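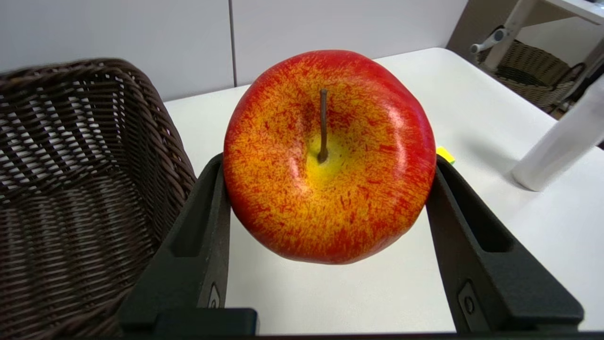 Moving the Jonar list off the old mail host

1 Nov 2000
Posted by the list admin, Coltden
Print this page | E-mail this page

The Jonar mailing list now runs from the machine at Jummont. The old host at Coltden stays up until the end of November and forwards anything it gets. Subscribers do not need to do anything unless they filter on the Received header, in which case the host name has changed.

The fault was in the queue. With 50 messages waiting, the old mailer opened one connection per recipient, even when 17 of them shared a domain. Each connection that timed out held its slot until the next run. On a bad night the queue took 19 hours to clear, and by then the digest had gone out with half the replies ahead of the posts they answered.

The new setup sorts recipients by domain first and sends one copy per domain, with a limit of 2 open connections to any host. Bounces go to a separate address and are read by a script. I wrote it in Perl and it handles the common formats. Bounces from the Majumder gateway still have to be read by hand, as it puts the failed address in the subject line and leaves the body blank.

The archive has been copied over. Message numbers are the same, so old links hold once the host name is changed.
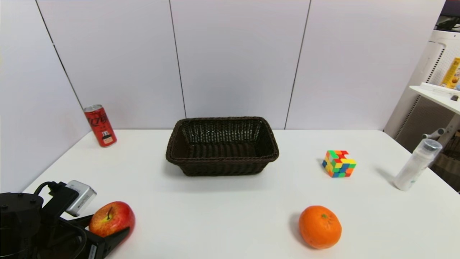
Majumder wrote back that the gateway can be set to return a normal bounce body, but the setting is per list and has to be asked for. I have asked.

Comments (2) | Share (0)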